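FOR IMMEDIATE RELEASE

Drarketus pulls gripper software update after grip force fault, asks all two-arm sites to roll back

RISTLEY, May 8, 2020 -- Drarketus is withdrawing version 16 of its hand control software, effective now. Sites running it on two-arm stations should stop any work with filled or hot containers and go back to the previous version before the next shift. Rollback files are on the customer portal. No login changes.

Short version: under certain conditions the right hand can keep closing after it has already reported a good grip. On a hard part you would probably never notice. On a paper cup you would.

No injuries have been reported to us. One operator at a customer site had warm coffee on a sleeve. She was not burned and went back to work the same day.

What happened

The fault was first reported in April by Miltomis, which uses our stations to pack and hand over drinks orders at its trial counter. Staff there noticed lids popping off during the lift. At first it was put down to a bad batch of lids. They changed lids. It kept happening.

Miltomis sent us logs from 352 pick attempts. In 16 of them the commanded force went up after contact instead of holding steady. All 16 were on the right hand, all on version 16 (yes we know, same number, it is a coincidence).

"We should of caught this before it shipped," said Sławomir Żak, head of controls at Drarketus. "The test parts we used for release were rigid. Blocks, bottles, a metal can. A rigid part pushes back and the controller settles. A thin wall gives way, and the old contact reading was being used one cycle too long."

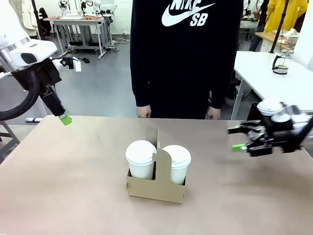 Testing moved to soft-walled containers as soon as the logs came in. The task is the one Miltomis runs: reach into a carrier, take hold of a drink, lift it clear, set it down. A carrier makes it harder. With two lidded cups in a cardboard carrier and the divider standing up between them, the fingers have to come in close, and the carrier's front panel covers the lower part of both cups, so the vision side has less to work with. The hand leans more on touch as a result, and touch is where the error sits.

Engineers have since run 2000 grip cycles on the bench with the corrected code. No force rise after contact in any of them. That is bench data only. It is not a release and customers should not treat it as one.

Cause

When the arm is moving and the hand is closing at the same time, the motion controller and the hand controller share a message slot. Version 16 changed the order in which the two are read. If the arm message arrives late, the hand acts on an old force value, sees less than it asked for, and squeezes more. Normally corrected within a fraction of a second. With a second late message it is not.

The emergency stop is not affected. Arm speed limits and protective stops are not affected either, these run on seperate hardware.
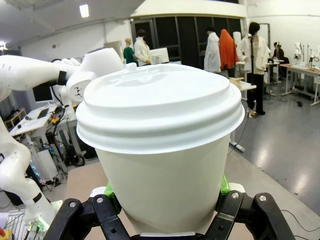
The second late message is the part that took longest to find. It only shows up when both arms are powered and talking on the same network, so single-arm stations do not see it. Elfriede Nolte, who leads the test group, had the team repeat the Miltomis sequence with the left arm idle but switched on, and the fault came back the same afternoon.

"With the left arm off we could run all day and get nothing," Nolte said. "That cost us most of a week."

Who is affected

171 stations have version 16 installed, going by update records. Owners are being contacted by phone and email, two-arm sites first. Stations still on version 15 or earlier need no action. Single-arm stations on 16 are asked to roll back too, so that everybody is on the same code when the fix comes out.

What to do

Finish the current cycle, park both arms, open the hands. Install the rollback from the portal. Run the grip check from the service menu with an empty cup or similar. If the check fails, leave the station parked and call support.

Do not try to work around the fault by lowering the force setting. It changes the starting value and does nothing about the rise.

Until rollback is confirmed: no hot liquids, no glass, no person's hand inside the reach of the gripper while it is closing. That last one applies anyway, see the safety manual.

Outside review

Drarketus has asked Ehlers, a machine safety consultancy, to review the fix and the release tests before anything goes out. Eckhard Lindemann is lead reviewer for Ehlers. His summary will be sent to all registered owners, including the parts we may not enjoy reading.

"I am not going to give a date and then move it," said Hatice Dönmez, managing director of Drarketus. "The new version goes out when the review is done. We are sorry for the trouble, particularly to the crew at Miltomis, who told us three times before we listened properly."

Soft and thin-walled containers are now a permanent part of release testing for all hands, left and right.

Drarketus makes two-arm and single-arm handling stations for food service, labs and light packing.

Press contact: Chinyere Omoregie, Drarketus press office, Ristley. Owners with a station down please use the support line, not the press adress, it will be quicker.

###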